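Quick one tonight, dinner's in the oven and I have until the timer goes.

So. The laundry. I've been doing this thing since December where all the folding happens on the bed. Not the couch, not the kitchen table, not standing over the dryer with my chin holding a towel. The bed. Clear it completely, blanket off, pillows off, pull the fitted sheet as flat as it'll go and use the whole thing like a big soft table.

I used to fold on the couch with the TV on. 93 minutes for one load, I timed it once out of spite. One movie, one load, half the shirts inside out. The bed is boring, there's no TV in there, and boring is good for laundry I guess.

The rule is nothing goes down until the bed is clear. I still have a big cardboard box propped up on the right side against the wall and I fold around it. It's been on my list. The list is long. Wall needs a wipe too, couple of little pencil marks on it I keep noticing from the folding side.

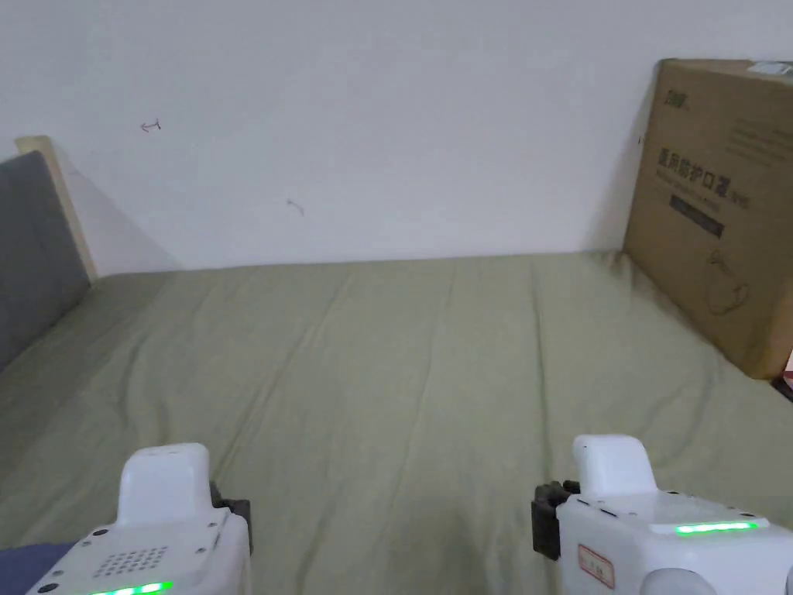

Dee_in_the_valley wrote under my last laundry post that a bed is a terrible folding table, it's too low and too soft, and by the third load her back is shot. She uses an ironing board and swears she'll never go back.

Fair! My back complains too. But an ironing board is so narrow, anything bigger than a pillowcase hangs off both sides and then slides onto the floor and then you're folding a thing with floor on it. I tried it for 2 weeks. If you're tall maybe put the bed on risers, or kneel on a cushion, I do that sometimes for socks.

OK t-shirts. What I do now:

- lay it out flat, neck end away from me
- take both bottom corners and pull, so the hem goes straight
- smooth from the middle out
- check for a sleeve hiding underneath (there is always a sleeve)
- sides in, then bottom up, then up again

The pull is the part I skipped for years. I'd just go straight to folding and wonder why the pile leaned over. Two seconds of pulling and most of the wrinkles go, the rest I don't care about, its a t-shirt.
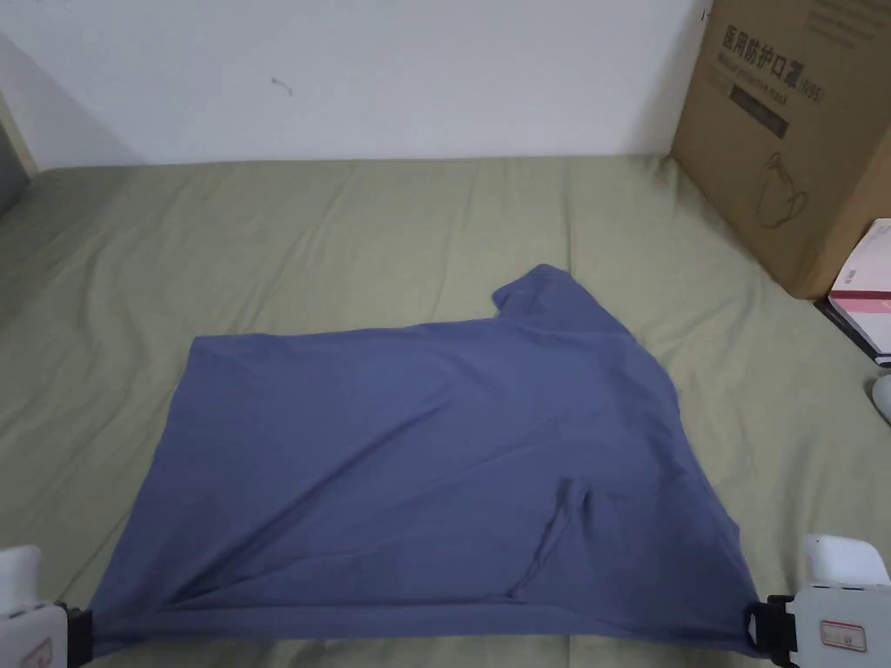
Then they go in the drawer standing up. I have the Statska dividers, the fabric ones, got them secondhand and one is bent so it's the sock one now. You don't need dividers. Shoeboxes work, I did shoeboxes for a year and the only problem was they looked like shoeboxes.

Do not buy the Brivero folding board by the way. I know, I know, I was excited about it. It's a plastic flippy thing, you put the shirt on and flip the flaps, left right up. Works great on exactly one size of shirt. Mine's a size and a bit off, so every one came out with a weird tail. Gave it away.

Anything big and floppy goes last, when the shirts are out of the way and there's room. Big stuff needs the whole bed and even then a corner will go over the side on you. I've stopped fighting it. Fold the long way first, so the hanging part comes back up onto the mattress, then it's a normal sized problem.

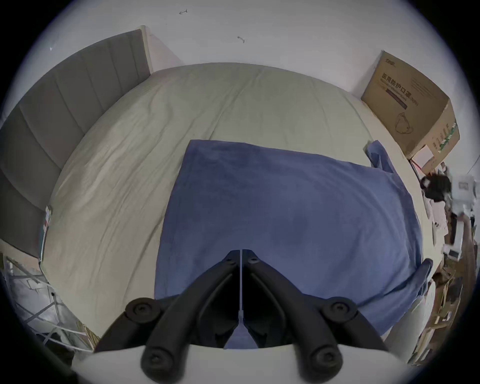 Also don't fold anything that's still even slightly damp, I did that with a pile last winter and the entire shelf smelled like a pond. Rewashed all of it. Now if I'm not sure it goes over the back of a chair till morning and I go do something else.

Detergent, since two of you asked – still the Wusport one, the sport wash. Less than the cap says. Way less. The cap line is a fantasy. And no softener on towels, ever, they stop drying you.

Long sleeves, my least favorite. There's just so much arm. I was rolling them but then the collars get this permanent wave, so I'm back to flat. Get hold of it up near the shoulders, lift, let it drop, lay it back down. Do that twice if you have to. Then arms across the back, one over the other, and fold in thirds. Sweatshirts only in half, they're too thick for thirds and they spring open in the drawer and then the drawer won't shut and you're late for work.

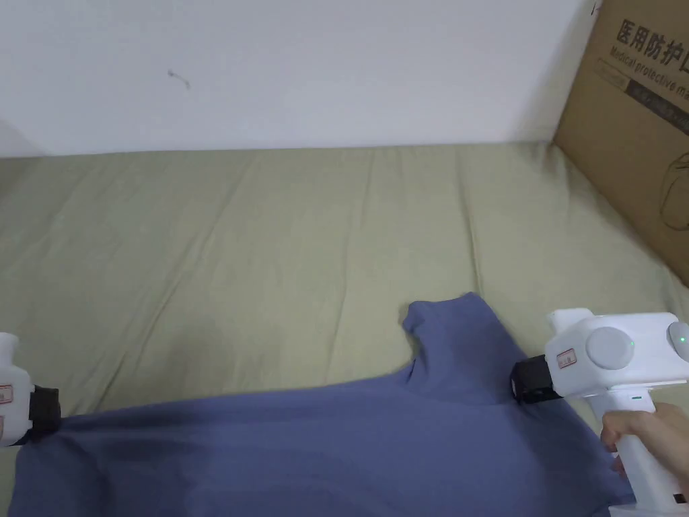 *Long sleeves, pre-fold. Wrinkly as ever.*

The heavy ones I hang now. There's a short rail in the hall closet, Sydorenko, came with the apartment, holds maybe more than it should. It creaks. I've put 2 extra screws in and am choosing to belive in them.

Still to figure out: fitted sheets. I have watched probably 1000 videos. They all do the corner in corner thing and it looks like magic and then I do it and I have a ball. If you have a way that works for a person with normal arms please put it in the comments – I'll try it next wash and post how it goes, ball or no ball.

Timer's going. Lasagna. Bye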